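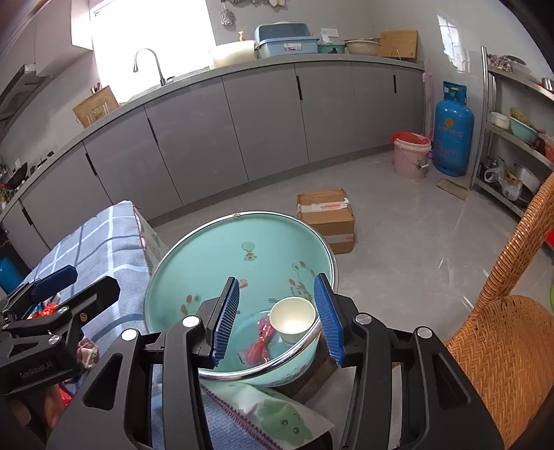 Lohnt es sich, einen Greifer selbst zu bauen, wenn man fertige kaufen kann? Es lohnt sich, sofern man die Abende nicht mitrechnet und sich am Lernen mehr freut als am Ergebnis.

Ich schreibe das als jemand, der seit Februar in der Gemeinschaftswerkstatt in Drimton an einem Zweifinger-Greifer sitzt, zusammen mit Lleucu Eynon, die zum Glück mehr Geduld hat als ich. Angefangen haben wir mit einem Bausatz von Tokurex, und von dem ist inzwischen, wenn ich ehrlich in die Kiste schaue, nur noch der Motor übrig. Die Finger haben wir neu gedruckt, die Gelenke neu gebohrt, und über die Beläge haben wir länger gestritten als über alles andere (Lleucu wollte sie weich, ich wollte sie griffig, jetzt sind sie gerillt und wir reden wieder miteinander!).

Meine Meinung dazu ist vielleicht altmodisch: Geübt werden sollte an dem Kram, der in einem Haushalt eben herumliegt. Ein Holzwürfel auf einer sauberen Platte verzeiht alles. Ein zerknülltes Stück Folie dagegen gibt nach, rutscht und knistert, und ein leerer Pappbecher ist zusammengedrückt, bevor man den Daumen vom Hebel hat. Und dann liegt so etwas ja gern noch in einer tiefen Schüssel, deren Rand dem Gestänge in die Quere kommt. Wer das einmal von Hand versucht hat, baut die nächsten Finger schmaler, und zwar freiwillig.

Aled Gough hält mir gern entgegen, man solle zuerst am Rechner simulieren, das spare Material. Stimmt schon, und ich gönne ihm seine Kurven von Herzen. Aber unsere 4 verworfenen Fingerpaare haben zusammen keine 40 Euro gekostet, und an jedem davon weiß ich noch, wo es gehakt hat. Das Spiel in den Gelenken spürt man im Handgelenk, lange bevor man es messen kann.

Für die nächste Fassung nehmen wir kürzere Hebel und andere Schrauben. Wer in der Nähe wohnt und einen Satz kleiner Kugellager übrig hat, darf sich gern bei uns melden, Kaffee ist da.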